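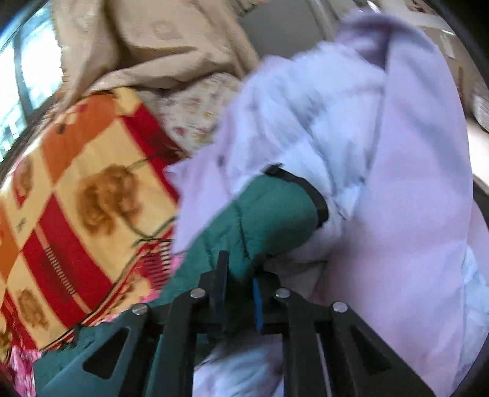
4. Washing a padded jacket in the Tendum washing machine

Before you begin, read the care label of the jacket. If the label forbids machine washing, stop at this point.

1. Empty all pockets and close the zips.
2. Turn the jacket inside out and put it alone in the drum.
3. Pour liquid detergent into the left compartment, up to the first line. Do not use softener.
4. Turn the dial to programme 6 (Outdoor) and choose 30 degrees or cold.
5. Set the spin to 1,000 and press Start.

Note: The spin of 2,000 is not available in this programme.

CAUTION: Do not open the door by force when the lamp is red – water can still be inside.

6. After the end signal, take out the jacket and shake it well. For drying, see section 13.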